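Home | Tenants | Repairs | Storage & Moves | FAQ | Contact

Frequently Asked Questions: Furnished Apartments and the Household Inventory
Updated February
By the Holmont Residential Office

What is the household inventory?
The household inventory is the written list of furniture, dishes and fittings supplied with a furnished apartment at Holmont. It forms part of the lease. One copy is kept by the Residential Office and one is given to the tenant at the time the keys are issued.

When must the inventory be signed?
Tenants are asked to check the list against the contents of the apartment and return a signed copy within the period stated in the lease. Differences should be written in the right-hand column. If no signed copy is received, the office will treat the list as accepted in its original form.

What is supplied in a standard apartment?
A standard apartment includes a bed, a table and chairs, one cabinet, window coverings and a basic set of kitchen items. Apartments in the Ellalach building were furnished at a later date and have a different list. Bedding and towels are not supplied in either building.

May I bring my own furniture?
Yes. Items supplied by Holmont may be moved within the apartment, but they may not be placed in hallways, on balconies or in the bicycle room. A tenant who wishes to have an item removed should apply for storage on Form 126.

Is there a charge for storage?
Storage of Holmont furniture is free for the first item. Each further item is subject to a single charge of $400, payable before collection. The charge is not refunded if the item is later returned to the apartment at the tenant's request.

How should wooden furniture be cared for?
Wooden surfaces should be wiped with a soft, slightly damp cloth and dried at once. Bleach, scouring powder and silicone sprays must not be used. The office supplies Bristix wood soap on request at the front desk between 9 a.m. and 4 p.m. Hot pans should be set on a mat or board.

What counts as normal wear?
Light fading, small surface scratches and minor loosening of hinges are regarded as normal wear. Burns, deep cuts, water rings and missing parts are regarded as damage. Chipped dishes should be reported but are not charged for unless a full set must be replaced.

How are damage charges decided?
Charges are based on the age of the item and the cost of repair. Repairs to furniture are carried out by Teoh under a standing contract. The most that may be charged for furniture in a single tenancy is $2,190 in the main building and $1,829 in Ellalach.

Can I dispute a charge?
A dispute must be made in writing and should include the signed inventory. Photographs may be attached. The office will reply in writing, and no payment is due until that reply has been sent.

Cabinets and tableware
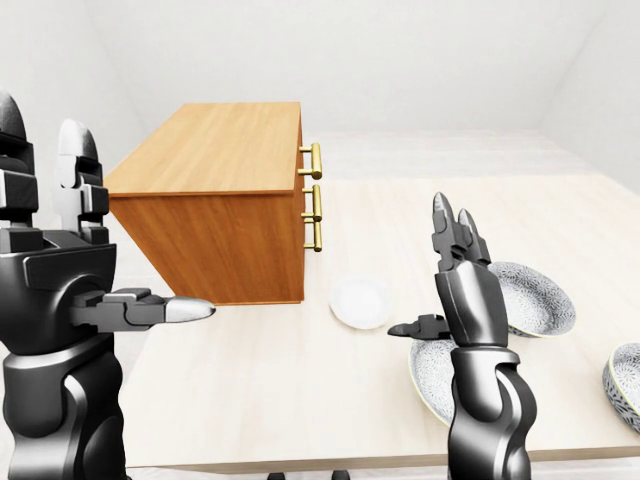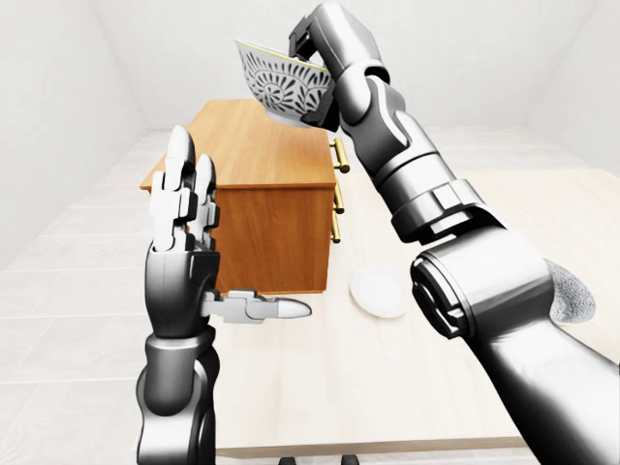
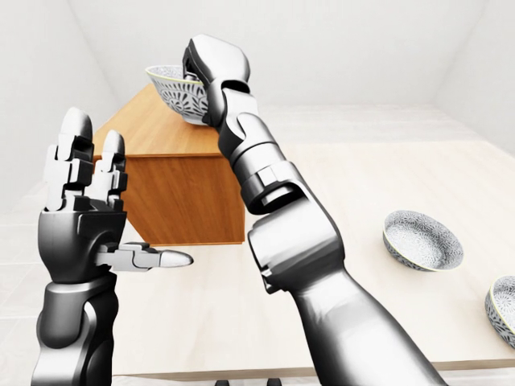
One tenant wrote to ask whether the signed list could be corrected after the stated period, as a cracked shelf had been found only when the winter clothes were unpacked. Late corrections are accepted where the fault could not reasonably have been noticed earlier. They should be sent to the Residential Office with the apartment number and the date on which the fault was found.

Related items
Moving Out: Keys, Meters and Final Inspection
Form 126: Request for Furniture Storage
Parking Permits for Guests
Ellalach Building: Laundry Room Hours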